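Tuesday, January 24, 2023

# Session 9: Surface tension, or why water holds itself together

Welcome back! Last time we left off with the paper clip floating in the bowl at Narard, and a lot of you stayed behind to ask why it doesn't sink. Steel is far denser than water, so it should. I love this topic - you can do nearly all of it at your own kitchen sink.

## The basic idea

Molecules in a liquid pull on their neighbors. One deep inside gets pulled evenly from every side. One at the surface has no liquid above it, so the net pull is inward, and the surface acts a bit like a stretched skin (it isn't a real skin, please don't write that on the quiz!). Making more surface costs energy. We write that cost as γ, in joules per square meter or newtons per meter, and for water at room temperature it's about 0.072 N/m.

Small drops are nearly round for the same reason. A sphere has the least surface for a given volume.

## Wetting and contact angle

Put a drop on a solid and a tug of war starts between liquid, solid and air. Young's equation sums it up:

γ(solid-air) = γ(solid-liquid) + γ(liquid-air) · cos θ

- θ under 90°: the liquid wets the solid and tends to spread
- θ over 90°: it beads up, like rain on a waxed car

A puddle on a level surface stops growing when gravity, which wants it flat, is balanced by surface tension at the rim. For a wide puddle the thickness works out to

h = 2 · √(γ / ρg) · sin(θ/2)

Try it with water and θ = 90° and you get close to 4 mm. Look closely at the rim next time you knock over a drink - it's a lovely curve.

## What soap does

Soap molecules have one end that likes water and one that doesn't, so they crowd the surface and lower γ. Sprinkle pepper on a plate of water, touch the middle with a soapy finger, and watch it race for the edge!

## For next time

1. Read the Sallholm chapter on capillary rise, problems 2 and 193.
2. Work out how high water climbs in a clean glass tube with a radius of 0.5 mm.
3. Bring a coin and a dropper. We'll see how many drops fit on top before it spills.

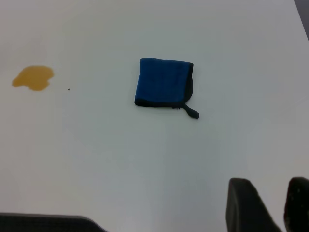

Liviu Bogdan: For problem 2, do we take the contact angle as zero if the glass is clean? I got a rise of just under 3 cm that way.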